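Home Reviews Lighting Storage Small Rooms About Contact

Filed under: Shelves & Display / Tried at Home

24 November 2022
By Vaughn Rosenthal

Veveck Open Display Cubby with Light Bar

I have bought enough "display solutions" to know what the word solution usually means, so I didn't come to the Veveck cubby with an open heart. It is a box. It has a shelf near the top, an open front and a thin light bar you fix to the underside of the shelf. Veveck sells it as a way to "give your favorite things a stage," and I would like the person who wrote that to come and dust mine.

Still, my sister-in-law swears by hers, the Greenberg store had it marked down in June, and I had a painting with no wall to go on. I've now lived with the thing long enough to complain about it properly.

Putting it together took 28 minutes. The box says 3 steps, and that's true if you accept that step two has most of the work in it. The panels line up if you leave every screw a little slack until the end. Do it the way the leaflet shows and the last side won't meet the shelf. I did it the leaflet's way first.

The wood-grain finish is pale, lighter than the catalog photo, and on the side walls it looks good. I expected to see seams and so far I haven't found one that bothers me. The front edge of the shelf is rounded over, and I'll give them credit for that much, having caught a sleeve on the square-edged Wiladon I owned before this one. Fingerprints show less than I thought they would. Dust shows more.

The proportions are odd. The upper compartment is so narrow that it decides for you what goes in it. Tall vases are out. Books are out unless you lay them flat. What fits is the small stuff, and small stuff is how a shelf turns into a junk drawer that faces the room. I've held the line at two little succulents in white pots, a round purple sign with a 20 on it and a cartoon figure down at the right end that was supposed to be temporary.

The lower part is where the money went. It's deep enough to prop a canvas against the back wall and still lean a book in front, and my poppy painting covers most of that back wall, so I never have to look at the panel I scratched during assembly.

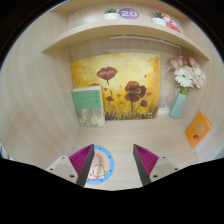 Is the light bar bright enough to light a painting?
For evening atmosphere it does fine, but I wouldn't count on it to bring out detail in dark colors. It throws its light down from the top, so whatever is lowest gets the least of it.

My bigger gripe is the wire. For a product that exists to be looked at, you'd think somebody would have cut a groove or thrown in a couple of clips. The wire comes off the right end of the bar and hangs there. I have tried tape (fell off) and a dab of putty (held, looked awful). At the moment I let it trail down toward the bouquet and tell myself it blends in with the stems. It's a wire. It doesn't blend in with anything.

The bar itself is slim enough that you don't notice it from a normal standing height, which I can't say for the chunky strip on the Doltach version. Doltach does give you a proper channel for the cable, though, and a switch you can reach without knocking over a vase. If Veveck and Doltach would talk to each other there might be one good cubby on the market.

The instructions claim the light is rated for 900 hours. That sounds like a lot until you leave it on every evening after dinner, and I couldn't find a replacement listed on the Veveck site. I wrote to ask. Their reply thanked me for my interest in the product.

Price: I paid 83 dollars on sale. At that number I'm keeping it. At the regular price I'd have sent it back over the wire alone and bought a plain box and a stick-on light from the hardware store.

Who should get one? People with one decent picture and a few small pots, mostly. If you want to store anything, buy a cabinet. If you own a cat, put it somewhere high, and even then I make no promises about the succulents.

Good: pale finish, rounded shelf edge, deep lower section.
Bad: loose wire, cramped top, no spare light for sale.
Would I buy it again: on sale, grudgingly.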